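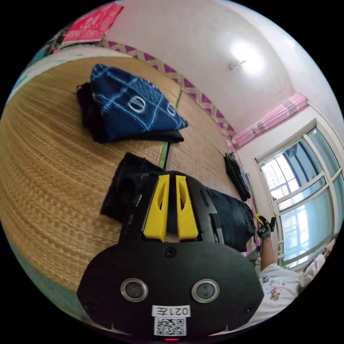
April
By the course tutor, Home Management 742, Navesby Adult Learning

Session 2: Folding on the bed

Okay, so these are my notes from the second session, cleaned up a bit and with the parts I skipped when we ran out of time. If you missed it, you can follow along with a pile of your own laundry. If you were there, please still read the section on dark clothes, I rushed it terribly.

We started with where to fold, and I know that sounds like a silly thing to spend a chunk of class on, but most of the folding trouble I see is really a surface problem. People fold in the air, or on their knees, or standing at the dryer with a shirt pinned under their chin (I did this for years and my shirts looked like it). You want something flat, wide and a little firm. A made bed is good. A bed with a woven straw mat over it is better, and it's what I use myself, all year round, long after the hot weather that everybody buys them for. A soft comforter swallows the edges of things. On a mat you can smooth a T-shirt out with the side of your hand and it stays where you put it.

The other nice thing about a mat is the weave. Those fine lines give you something to square up against. If your mat has a colored border strip between panels, use that too! Lay the hem of a shirt along the strip, or run a pant leg next to it, and you'll see right away when you've gone crooked.

Before you start, run your palm over the whole mat. Old straw splinters, and a splinter will pull a thread in a knit top faster than you can say so. Brush off crumbs and lint. Put your rings in your pocket if they catch.

How to lay out the work

Think of the bed as having a near end and a far end. Unfolded things come to you at the near end. Folded things move away from you. I'm pretty strict about this one. As soon as the two sorts start to mix you'll fold a thing twice, or lean your elbow on a finished stack, and then you get cross and leave the lot there until bedtime and sleep next to it. I'm speaking from experience.

So: heap beside you or behind you, one item in front of you, stacks at the back. Stacks by kind, or by drawer, or by person if you do laundry for a family. I go by drawer. The group in Room 207 last year voted for by person and argued for it very well, and I still go by drawer.
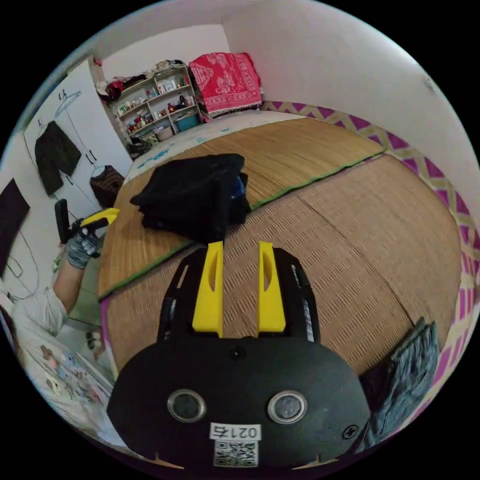 One of you wanted to know why I fuss about stacks at all when everything's going straight into the closet anyway, and said that in a small bedroom it's quicker to fold a thing, get up, put it away, and come back for the next. Fair enough, and I did promise a proper answer. I've tried it both ways. Getting up each time is fine for a small load. With a big one you lose your rhythm, and (this is my real objection) you never see what you've got. When all the black tops are in one pile you notice that you own far too many black tops. You notice that one of them has gone gray. You can decide what hangs and what goes flat before you've opened a single door. Then you make one trip to the closet and one to the shelves, and you're done. But if your room is so tight that the bed is the only place to stand, ignore me and do it your way.

She also asked (same person, good questions!) about the odd item that belongs to no stack. Tuck it at the side of whichever pile is nearest and keep going. Deal with it last. Don't build a stack for it.

Dark clothes

Here's the section I rushed. Black and navy things are harder to fold well than pale ones, for the simple reason that you can't see what you're doing. The seams vanish. The inside looks like the outside. A black T-shirt in a heap could be a skirt. So slow down, and find two landmarks before you fold anything: the neck label and one side seam for a top, the waistband and the crotch seam for pants. Find them with your fingers if your eyes won't do it.

Fold near a window or turn the big light on. I had a student at the Sorkbridge center who folded everything by a bedside lamp and honestly couldn't work out why her sweaters had a diagonal crease.

If a dark top has a pattern or a printed design on it, fold so the design ends up on the outside, on top. It takes no extra time and it saves you digging through a drawer of identical dark squares. Plain ones go underneath, patterned ones on top of them.

Thin tops: face down, sides in to the middle, sleeves back on themselves, then bottom up to the collar. Turn the whole thing over. Heavier tops, skip the sides-in step if it makes them too fat for the drawer. We practiced this enough that I won't write it all out again.

Jeans
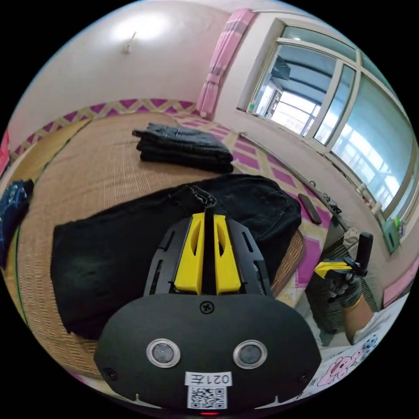 Jeans come last in my house, and I'd like them to come last in yours, at least until the end of this course. They're heavy, and if you do them early they end up at the bottom of something or on top of something, and both are bad. The trick with jeans is to do nothing at first. Just spread them. A black pair lying loose across the mat, all bunched up, with the waistband standing up in a ridge in the middle, is a perfectly good starting point, and the folded denim can sit farther back on the mat where you won't drag a leg across it. Now work from that waistband. Take it by the two side seams, give one firm shake, and lay it down flat with the legs straight out toward you. Smooth from the waist down. Then one leg over the other, push the little triangle at the seat back in so you have a clean rectangle, and fold in half from the hem up to just short of the waist. Then in half again, or in thirds if your shelf is shallow.

Check the pockets before you fold. You should have checked them before you washed, but check anyway. And put your phone somewhere off the folding area! I've folded mine into a pair of pants, and then spent a whole evening calling it from the kitchen.

For stacking denim, alternate the thick ends. One waistband to the left, the next to the right. If you put all the waistbands on one side the stack leans, and by the fourth pair it's on the floor. Stretch jeans go on top of stiff ones.

A few people folded their jeans inside out on the grounds that it keeps the color. Wash them inside out, yes. Then please turn them back, otherwise you're doing it with one foot in the air on a morning when you're late.

What to do before next time

Do one full load at home on a bed, mat or no mat. Near end, far end, stacks by whatever system you like. Then write me 300 words on where it went wrong, and I do mean wrong, I don't need the good parts. Handwritten is fine.

Bring one item you can't fold. Fitted sheets don't count, we have a whole evening for those in the Mendes Building (bring your own sheet, the ones there are all flat).

If you're borrowing the Rerine folding board from the supply closet, sign the sheet on the door. I'm not against the board. It's great for dress shirts and hopeless for denim, and I'd like you to have the hand method down first so you can tell the difference. Next session is hanging: which things, which hangers, and what to do about heavy jackets that pull everything else along the rail.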